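양팔 로봇 싱크대 셀, 손가락 커버랑 케이블 정리 어떻게들 하세요?

게시판: 로봇 유지보수 / 셋업 자랑과 고민
조회 586

설거지는로봇이
2020년 1월 8일
안녕하세요, 늘 눈팅만 하다가 처음으로 길게 글 써봅니다. 저는 Jondthorpe 쪽 작은 작업실에서 양팔 셀 하나를 맡아 돌보고 있어요. 싱크대 앞에 팔 두 개를 세워 놓고 접시랑 그릇을 옮기는 작업을 시키는 셀입니다. 작년 7월에 Pascal Lammers 님한테 인수인계를 받았는데, 그분이 워낙 꼼꼼하게 적어 두고 가셔서 처음 몇 달은 정말 편하게 지냈습니다 (Pascal 님 혹시 보고 계시면 감사해요!).

그런데 요즘 고민이 두 가지 생겼어요. 하나는 손가락 커버입니다. 손목 카메라로 보면 왼쪽 손가락은 촘촘하게 짜인 검은 천이고, 오른쪽은 좀 더 거친 폼 느낌이거든요. 양쪽을 같은 걸로 맞추는 게 나을지, 이대로 가도 되는지 모르겠어요. 또 하나는 배선입니다. 손에서 나온 케이블이 팔 바깥으로 늘어져 있는데, 너무 바짝 묶으면 손목이 돌 때 당길 것 같고 풀어 두자니 어디 걸릴까 봐 마음이 쓰이고... 사진 올려 볼게요.

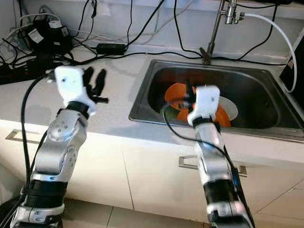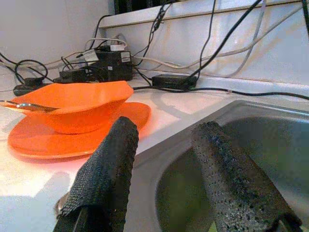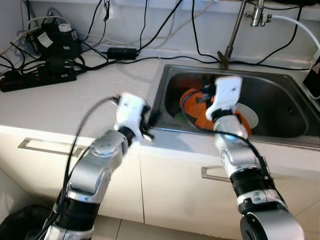
지금까지 하는 관리는 소박합니다. 시작 전에 손목 쪽 나사를 확인하고, 케이블 고리 길이를 손으로 한 번 훑어보고, 끝나면 손가락 커버를 마른 천으로 닦아요. 커버는 36시간 돌리면 무조건 떼어서 안쪽을 봅니다. 작업 기록이 2155회까지 쌓였는데 최근 들어 접시 테두리를 잡을 때 살짝 미끄러지는 일이 늘었어요. 비슷한 셀 돌리시는 분들 이야기 좀 듣고 싶습니다.

Noltum아저씨
반갑습니다~ 글에서 장비 아끼는 마음이 느껴져서 저도 모르게 길게 답을 답니다. 저라면 커버부터 양쪽 다 같은 걸로 바꿉니다. 재질이 다르면 마찰이 다르고, 그러면 미끄러질 때 커버 탓인지 힘 설정 탓인지 알아내기가 참 어렵더라고요. 저도 예전에 그걸로 두 주를 헤맸습니다. 그리고 케이블보다 저는 조리대 위 어댑터들이 더 걱정이에요. 싱크대 바로 옆이잖아요! 벽에 선반 하나 달아서 위로 올리시는 걸 강력히 권합니다.

한나W
저는 커버 얘기는 생각이 조금 달라요. 일부러 다르게 쓰는 집도 있어요. Achterberg에서 저희 팀 봐주시던 Hannelore Wunderlich 선생님은 한쪽은 부드러운 천, 다른 쪽은 거친 걸 쓰라고 하셨거든요. 얇은 접시 테두리는 한쪽이 살짝 미끄러져 줘야 자리를 잡는다는 게 그분 지론이었고, 저희 셀에서는 꽤 잘 맞았어요. 물론 그릇 종류마다 다르니까 정답이라고는 못 하겠습니다 ㅎㅎ
어댑터 올리라는 말씀엔 백 번 동의해요. 멀티탭까지 같이요.

Noltum아저씨
한나W님, 말씀은 알겠는데 그건 접시만 잡을 때 얘기 아닐까요? 숟가락처럼 가느다란 것까지 잡아야 하면 저는 그래도 양쪽 동일에 한 표입니다. 싸우자는 건 아니고요, 제 손가락이 숟가락을 하도 많이 떨어뜨려서 그럽니다 ㅠㅠ

brindi_케이블
Brindivico에서 배선만 주로 만지는 사람입니다. 늘어진 고리는 없애지 마세요. 손목을 양쪽 끝까지 천천히 돌려 보고, 제일 당겨지는 자세에서 손가락 세 개 들어갈 만큼 여유를 남긴 다음 팔뚝 링크 중간에서 벨크로로 한 번만 잡으시면 됩니다. 케이블 타이는 피복이 눌려서 저는 안 써요. 손목 관절 바로 위에 묶는 분들이 계신데 그 자리는 피하시는 게 좋습니다. 그리고 커넥터 쪽에 유성펜으로 작은 선을 하나 그어 두면 조금씩 빠지는 걸 금방 알아챌 수 있어요.

설거지는로봇이
와, 이렇게 정성껏 답해 주실 줄 몰랐어요. 정말 감사합니다! 벨크로는 당장 오늘 해 보려고요. 전원도 전부 내리고 어댑터랑 멀티탭 옮길 선반부터 알아보겠습니다. 사실 그건 저도 볼 때마다 찜찜했거든요.
커버는 두 분 말씀이 다 그럴듯해서... 일단 양쪽 다 새 천으로 통일해서 며칠 돌려 보고, 다음에 오른쪽만 거친 걸로 바꿔 비교해 볼게요. 힘 설정은 그동안 안 건드리고요.

한나W
좋아요! 비교하실 때 마른 접시랑 물 묻은 접시는 꼭 따로 적으세요. 섞어 놓으면 나중에 봐도 모르겠더라고요. 결과 올려 주시면 저희 셀 기록도 찾아서 붙일게요.

Noltum아저씨
숟가락 결과도 부탁드립니다. 선반은 팔이 제일 높이 올라가는 자세를 먼저 재 보고 다세요. 저는 3cm가 모자라서 다시 달았습니다.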